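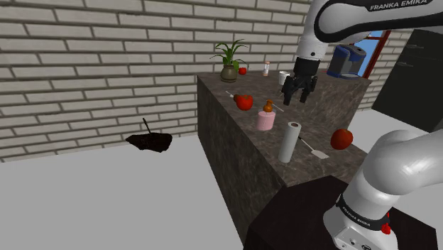 Rhodri Pugh: still getting the error on my end, same as this morning. Invoice PDFs from Flingate come out with the totals column blank. Cleared the cache, tried the other browser, no change. Orders from Montoya print fine.

Status: Open
Priority: High
Opened: 2019-07-17
Queue: Billing / Print

09:40 Picked up. Pulled three of Rhodri's invoices. Confirmed, totals blank on all of them. Line items and tax show OK. Same invoices on screen look right so the numbers are in the database, just not making it to the PDF.

09:55 Checked the template. Flingate is on the old Clernthorpe layout, Montoya got moved to the new one in October. Difference is the totals block, old one pulls from a field that got renamed in last night's update. Think that's it. Not sure yet.

10:20 Nope. Or not all of it. Pointed the old template at the new field name on test, totals come back for small invoices. Anything over 4,000 still blank. 2,000 prints. 4,000 even prints.

10:35 Rhodri asks can he just send them out and write the total in the email. Told him please don't, customers' systems read the PDF and we'll get them all bounced back. Hold the batch. He has 18 waiting.

11:10 Column width. When the total is over the limit it goes to the long number format with currency code in front, doesn't fit the box, and the print engine drops it insted of wrapping. No warning in the log, of course. Widened the box on test, took some off the description column. Long totals now show.

11:25 Description column now wraps ugly on the Candine part names. Made that font one size smaller. Fine.

11:50 Rhodri checked the test PDFs, says good but the footer has moved to a second page on two of them. Trimmed bottom margin. Resent. He's happy.

12:15 Pushed template to live. Print cache has to be emptied after or you keep getting the old one, forgot that the first time and spent ten minutes wondering why nothing changed.

12:30 Reran the held batch. 11 done, rest stuck in queue. Restarted print service. All through now.

13:05 Rhodri confirms totals on every one, batch released to customers.

To do
- look for any other accounts still on the Clernthorpe layout, same problem will hit them
- get the renamed field added to the update notes, it wasnt in there
- ask for a log line when the engine drops a value
- credit notes use their own template, not checked

Leaving open till credit notes are looked at. Dropping to Low.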